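搜索 请输入产品名称或货号 搜索

Medoseo 339 型临床技能实训台

最后更新：2022-07-09

产品概述

Medoseo 339 型临床技能实训台由 Flurkwood 设计制造，供医学院校、护理学校、医院教学部门及继续教育基地的技能实训教室使用。本产品属于固定式教学家具，适用于无菌操作、穿刺、导尿、换药、切开缝合等基本技能的分组练习，也可作为技能考核站点的操作台面。

339 型在上一代实训台的基础上重新设计了台面边缘、柜体通风及线缆收纳结构，并将原先需要单独订购的锐器盒支架列为标准配置。已安装上一代产品的单位，可在保留原有柜体的情况下仅更换台面，具体办法见“旧台面更换”一节。

本页内容适用于出厂铭牌标注为“339”的全部批次。铭牌位于左侧柜门内侧上方。如铭牌脱落或无法辨认，请提供采购合同编号，由 Flurkwood 服务部门协助核对。

台面

台面采用 Damness 致密复合板，整板切割，正面无拼缝。台面四周设有略高于工作面的挡水边，可防止练习用液体流至地面或柜体内部。挡水边与台面一体成型，未使用密封胶条，清洁时不存在胶条老化脱落的问题。

Damness 板材表面为哑光处理，在顶灯及移动式检查灯照射下不产生明显反光。标准颜色为浅灰色，另有米白色和灰绿色可供选择。同一合同内的产品应选用同一颜色；如因教室分区需要选用不同颜色，应在订货单备注栏中逐台注明。

台面可耐受技能教室常用的含醇消毒液、季铵盐类消毒液及稀释后的含氯消毒液。碘类消毒液滴落后应及时擦去，停留时间超过 30 分钟可能留下浅色印迹。该印迹不影响使用，亦不属于质量缺陷，可使用随产品提供的清洁膏处理。甲紫、亚甲蓝等染色剂的残留较难清除，建议在练习时铺设一次性垫单。

台面不得作为切割底板使用。进行切开练习时，应在模型下方放置托盘或防刺穿垫。刀片在台面上留下的划痕无法通过打磨修复，划痕较深时会影响该区域的清洁效果。

柜体与抽屉

柜体采用冷轧钢板，内外表面均经静电喷涂。柜体背板设有通风孔，与墙面之间应保留安装说明中规定的间距。左侧为单门储物柜，内设可调层板；右侧为抽屉柜，抽屉深度自上而下递增，最上层用于存放器械和缝线，最下层可平放手臂注射模型或小型躯干模型。

抽屉使用自锁式滑轨，同一时间只能拉开一个抽屉，以避免多个抽屉同时拉出时柜体重心前移。该功能为强制设置，不得自行拆除。如抽屉无法拉开，请先确认其他抽屉是否已完全推回。

各抽屉均配有可拆卸分隔条。分隔条可用清水冲洗，晾干后方可装回。不建议将分隔条放入高压蒸汽灭菌器，高温会造成卡扣变形。需要更多分隔条的单位可单独订购，货号见本页“附件与耗材”。

柜门和抽屉锁为选配件。选择中央锁的，一把钥匙可锁闭该台全部抽屉；选择通用锁的，同一教室内各台使用相同钥匙，便于实训管理人员统一开启。两种锁具在出厂时安装，交付后不能互换。

水槽型与无水槽型

339 型分为带水槽和不带水槽两种结构。带水槽型在台面右后角设有单槽水盆，配感应式出水口和防溅挡板，适用于手卫生教学和外科手消毒的基础练习。水槽排水管自柜体背面引出，安装教室应预留给水和排水接口，接口位置应符合随合同提供的安装图。

不带水槽型台面完整，可使用面积较大，适用于不具备给排水条件的教室。两种结构的柜体外形一致，可在同一教室内混合布置。已安装的无水槽型不能在现场改装为水槽型，订货前请结合教室的水电条件予以确认。

水槽型的感应出水口由内置电池供电。电池电量不足时，感应窗内的指示灯会闪烁，请在停止出水前更换。寒暑假期间长时间停用的，建议取出电池并关闭柜内给水阀门，开学前放水冲洗管路后再投入教学。

照明与电源

台面后侧可加装立柱式检查灯。灯臂为多关节弹簧臂，可停留在任意高度。灯头采用漫射灯罩，光线覆盖范围以台面中部为主。未选配检查灯的产品，立柱安装孔由封盖遮蔽，日后可自行加装。

台面后侧设有电源模块，含带保护门的插座及独立开关。带水槽型的电源模块位于与水槽相对的一侧，并加装防溅翻盖。电源模块仅供检查灯、显示器、模拟监护设备等小功率教学设备使用，不得连接电热器具、灭菌设备或大功率吸引装置。

教室供电应由具备资质的电工接入，并在回路中设置漏电保护。多台实训台并列布置时，每台应单独接线，不得经由相邻实训台的插座串接。

教学布局建议

339 型可单台靠墙布置，也可背靠背成组布置于教室中部。背靠背布置时需选用连接板，连接板将两台后缘固定并覆盖中间缝隙，电源及网络线缆由连接板下方通过。

用于分组教学时，每台宜安排一组学员，示教者位于台面长边一侧，学员位于另外三侧。靠墙布置时，学员可用空间减少，应相应减少每组人数。通道宽度应满足担架车或模型转运车的通行要求，并不得遮挡安全出口及洗眼装置。

用于考核时，建议在相邻实训台之间设置移动屏风，以免考生相互观察。考核用物可提前按站点要求放入抽屉，并在抽屉面板的标签槽内插入物品清单。标签槽适用于普通打印纸裁切后的纸条，无需专用标签。

教室内同时安装 7 台及以上 339 型时，Flurkwood 提供平面布置图服务。申请时请提交教室平面图，标明门窗、立柱、给排水点、配电箱和投影设备位置。布置图供采购和施工准备使用，不替代当地消防及建筑主管部门要求的审查文件。

清洁与日常维护

每次课程结束后，应先将锐器放入锐器盒，将模拟血液、冲洗液及其他练习用液体吸净，再以中性清洁剂擦拭台面，最后使用所在单位规定的消毒剂进行表面消毒。消毒剂作用时间到达后，应以清水擦拭，避免消毒剂干涸后在台面形成薄层。

模拟血液的配方因供应方而异。以食用色素为主要成分的制品一般可用清水除去；含有颜料颗粒的制品可能积聚在挡水边内侧，应使用软毛刷清理。首次使用某一品牌的模拟血液前，请在台面不显眼处试用。动物组织练习后，应按生物废弃物管理规定处置组织及其包装，并对台面、抽屉拉手和检查灯手柄一并消毒。

请勿使用钢丝球、去污粉、丙酮及强酸强碱类清洁剂。胶带残胶可用随附的塑料刮片清除，不得使用刀片刮除。柜体外表面可用微湿的软布擦拭，通风孔处不得直接喷洒液体。

每学期应至少检查一次下列部位：抽屉滑轨有无异响，柜门铰链有无松动，调平脚是否全部着地，检查灯灯臂能否停稳，水槽下方接头有无渗漏。发现灯臂自行下落时应立即停止使用检查灯，并联系服务部门。滑轨出厂时已加注润滑脂，日常使用中不需要补充。

附件与耗材

锐器盒支架为标准配置，安装于台面左右任意一侧，可夹持市售常见规格的圆形及方形锐器盒。支架高度可调，应使锐器盒投放口低于操作者肘部。

Enache 模型固定板为选配件，放置于台面中部，用于固定组织垫、静脉穿刺模块和手臂模型。固定板底部为防滑材料，不需要在台面打孔。板面两侧设有可移动夹条，夹持力由旋钮调节。固定较软的组织垫时，夹条应以刚好阻止垫体滑移为度；夹持过紧会使垫面拱起，切口边缘的张力也会随之改变，影响缝合练习的效果。

Enache 固定板可浸泡消毒，旋钮及夹条应在浸泡前拆下。固定板与上一代实训台兼容。使用其他厂家实训台的单位也可单独采购，但应自行确认台面平整并具有足够的支承面积。

其他可单独订购的附件包括：抽屉分隔条、台面清洁膏、塑料刮片、连接板、立柱式检查灯、显示器支架、输液挂杆、移动屏风接口件及键锁组件。附件订货时请注明实训台结构类型和出厂批次。显示器支架与输液挂杆共用同一安装孔，不能同时安装于同一侧。

组织垫、缝线、模拟血液、手套和一次性垫单等耗材不随实训台供应。各单位可根据教学大纲自行选择。选择组织垫时，建议优先考虑垫体厚度、分层情况及可重复缝合的区域，并在课程开始前由授课教师试用。存放组织垫的抽屉应避免阳光直射，不同颜色的垫体之间应以隔离纸分开，防止长期接触后串色。

安装条件

安装场所应为室内，地面平整、坚实，能够承受实训台及所存放模型的总重量。铺设架空地板的教室应在订货前说明，由 Flurkwood 确认是否需要加装承重垫板。楼上教室应提供电梯轿厢和楼道转角的净尺寸；无法整体搬运的，可选择柜体分体包装，在现场组装。

安装前应完成教室的墙面、地面及吊顶施工，给排水和供电接口应已到位并通过验收。安装期间教室不得安排课程。包装材料由安装人员集中堆放于用户指定地点，清运由用户负责；需要代为清运的，应在合同中列明。

安装完成后，双方应共同检查台面水平、抽屉自锁、柜门开合、插座通电及水槽排水等项目，并在验收单上签字盖章。验收单一式两份，用户留存的一份应与产品合格证一并妥善保管，作为申请保修的依据。

旧台面更换

上一代实训台的柜体经检查无变形、锈蚀的，可更换为 Damness 台面。更换工作包括拆除旧台面、清理柜体上沿、安装过渡框及新台面。更换后，台面按新产品计算保修期，柜体仍按原合同执行。

带水槽的旧实训台更换台面时，水盆和出水口须一并更换。旧台面由用户按固定资产管理规定处置，服务人员可协助搬运至同一楼层内的指定位置。更换服务集中安排在假期进行，八月为主要施工期，需要在该月施工的单位应提前提交申请，并附柜体内外照片及铭牌信息。

订货、交付与付款

339 型接受院校、医疗机构及授权经销单位订货，不向个人销售。询价时请说明所需数量、结构类型、台面颜色、锁具类型、选配附件和交付地点。报价单包含产品、包装及安装费用，给排水改造、供电改造和楼层搬运的特殊费用另行列示。

合同生效后，用户应确认安装图并以书面形式回传。生产自收到确认后的安装图开始安排。安装图确认后提出的结构变更，可能导致交付时间顺延。订购数量为 30 多台的项目可申请分批交付，各批次的交付地点可以不同，但应在签订合同时一并确定。

收货时请检查外包装。发现包装破损、受潮或倾倒标识变色的，应在运输单据上注明并拍照留存，暂不拆封，通知服务部门处理。

保修与服务

柜体、台面和滑轨自验收之日起保修 5 年。检查灯、电源模块、感应出水口及锁具的保修期限以合同所附清单为准。电池、清洁膏、塑料刮片等消耗品不在保修范围内。

下列情况不属于保修范围：使用本页禁止的清洁剂造成的表面损伤；以台面作为切割底板造成的划痕；自行拆除抽屉自锁机构；电源模块超负荷使用；未经书面同意对台面打孔、切割或粘接；因教室漏水、火灾、搬迁等原因造成的损坏。

报修时请提供单位名称、铭牌信息、故障部位照片及故障说明。服务部门将先行通过电话或邮件协助判断，可由用户自行更换的部件直接寄送，需要现场处理的另行约定时间。超过保修期的产品继续提供有偿维修，主要部件在该型号停产后仍保留库存。

教室整体搬迁时，请勿在装有模型和耗材的情况下移动实训台。应先清空抽屉，锁闭柜门，切断水电，再由安装人员拆卸固定件。自行搬迁后出现台面不平或抽屉自锁失效的，服务部门可提供有偿校准。

资料获取

安装图、清洁剂兼容性清单、附件目录及验收单样式可向 Flurkwood 服务部门索取。清洁剂兼容性清单会随测试结果补充，各单位更换消毒剂品牌前，请以最新版本为准。列入清单的产品仅表示其对 Damness 台面无明显损伤，不代表对其消毒效果的评价。

需要在采购前了解台面性能的单位，可申请板材样块。样块可用于清洁剂、染色剂和模拟血液的耐受性试验，试验后无需归还。申请时请加盖单位公章，并注明收件部门。

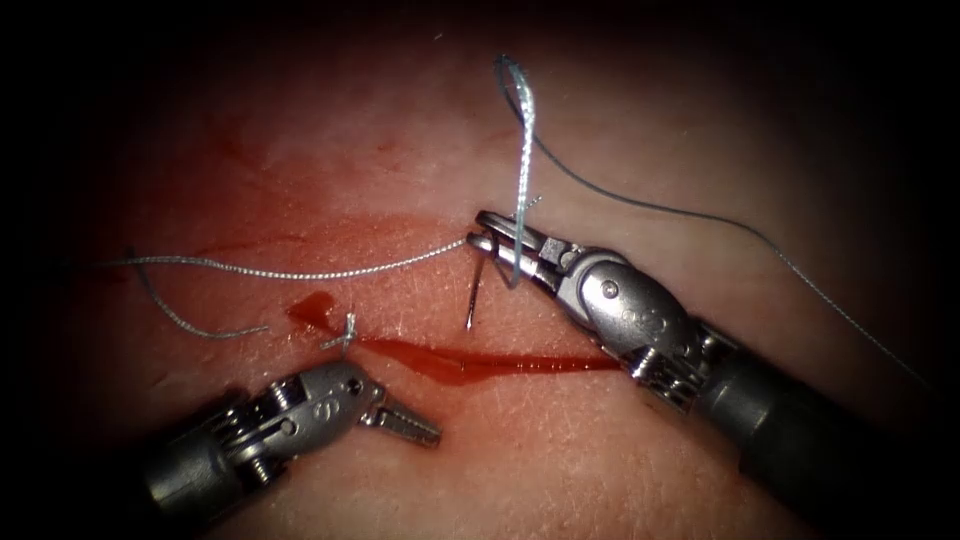

样块颜色与成品可能存在轻微差异，订货时应以合同所附色卡为准。同一单位已领取过样块的，再次申请时请说明拟试验的清洁剂或耗材种类，以便服务部门一并提供相应的测试资料。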